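How to Set Up a Small Drinks Table with Cups, Bottles and Tape Marks

We use cookies to remember your settings and to measure traffic on this page. Accept | Manage preferences

This method covers a tabletop drinks station for self-service. It was written for the Rastport break room and works on any plain, wipeable table with a wall behind it.

Wipe the table and let it dry fully. Tape will not hold on a damp surface. Cut short strips of colored tape and press one down at each position you want to keep. Use one color for containers and a second for drinks.

Place the large cups at the back, open end up, with a clear gap between them. Bottles go in front, where the labels can be read.
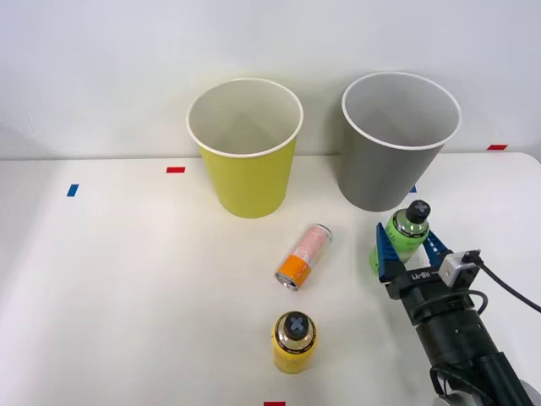
How far apart should the cups be?
Leave a hand's width. Less than that and a cup gets knocked over when someone reaches past it.

Next, sort the drinks. Cans are stored upright once the layout is final - a can on its side will roll if the table is bumped. Lift each bottle by the middle, over the label, and set it straight down on its mark. Dragging it lifts the tape.

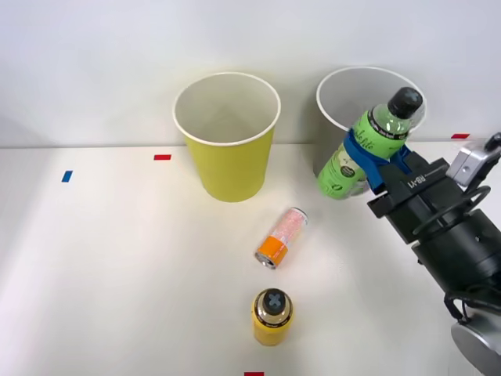

Green bottle and paper cups, bottle tilted.

Turn every label to face the front. Drinks that look alike should be separated by at least one other item. Sugeng Liem's layout at Wadside used 5 marks, which is enough for a small table. Check that each cap is fully closed before the bottle goes down.
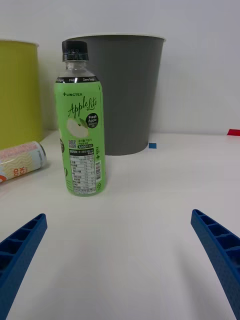
Once the positions are settled, write them on a card and keep it with the tape. Restock from the back of the shelf so that older bottles are used first. Replace any strip with a raised corner - press the new one down from the center outward. In September we changed all of ours and moved the cans 2 inches forward.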